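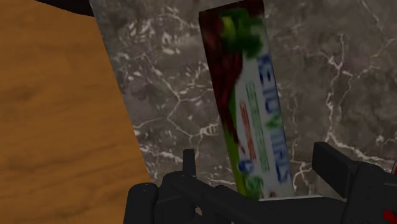 **Molenano sim pack - worth the money?**

**tinlid_kev** · July 19, 2022

Been running the Molenano pack from Feltetti for a couple of months now, so I thought I'd put my notes up. It was 670 for the licence and you get the kitchen set, the grocery set and the wrist view set up from the start. I've done 1509 pick attempts so far, nearly all on tall thin cartons, and I'm pretty happy! The gripper model is solid and the contact behaves itself when the fingers close on a box that's leaning a bit.

My one moan is the textures. Marble and wood look fine from far off, but the lettering on the packets goes to mush once the wrist view gets close.

**marrowfat**

Mush is being kind. I can't read a single product name on the tall cartons, big blue capitals included. For 670 I'd want labels I can read. We're training a picker to sort by brand and it's no use to us at all.

**tinlid_kev**

Fair, but I only need it to find the box and grab it low down. Blurry print hasn't hurt me there.

**osk_bench**

Disagree with marrowfat a bit. Real wrist cameras give you soft pictures too, and I'd sooner train on that than on something crisp. What does bother me is the flat lighting - hardly a shadow to be had off the carton. Is there a slider for it?

**tinlid_kev**

There is, under scene options, but it slows things down a lot. I left it off.

**marrowfat**

Has anyone tried the Fu add-on? The Irkville shop lists it with 4000 extra packets and sharper labels, but I'm not paying twice for the same cereal.

**osk_bench**

Got it in May. Labels are better, yes. It crashed on me 2 times in the first hour though, and support took ages to write back. Try the demo first, it's got the marble backdrop and a few cartons in it.

**marrowfat**

Didn't know there was a demo, ta. Downloading it now.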